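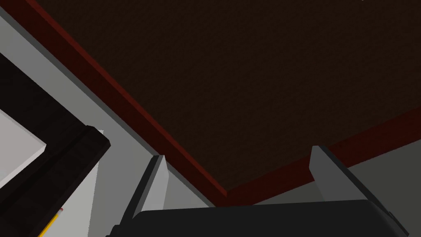 Progress report to Wuvbridge, second period
Prepared by Nerea Montoya, 22 April 2025

You asked for the bad news first, so we have sorted this report accordingly.

The Nulum controller still drops pencils. Of 3,000 simulated pick-and-place runs, 2,654 finished cleanly. Most of the rest ended with the arm under the furniture, fingers spread, reporting success. The log was very pleased with itself.

Vasylyna Lysenko traced the fault to the grasp check, which looked at whether the fingers had been told to close and left it there. She has rewritten it to measure the gap between them. We regret the seven weeks during which it took the motors' word for it.

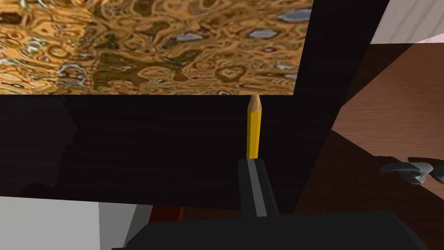 The second fault is a safety matter and we take it less lightly. With a pencil held point up, the planner forgets that the tool is now longer by one pencil. It keeps clearance for the gripper and none for the tip. Ramiro Cabello has added the held object to the collision model and is rerunning 600 of the tighter cases. Until those are in, Mei-kuen Fu has barred the code from the real arm at Drirkley, and her signature is needed to lift that.

The hardware trial therefore moves to May. Spending is unchanged, simulated pencils being cheap.

Contact: Nerea Montoya, Nulum project office | © Drirkley | Back to top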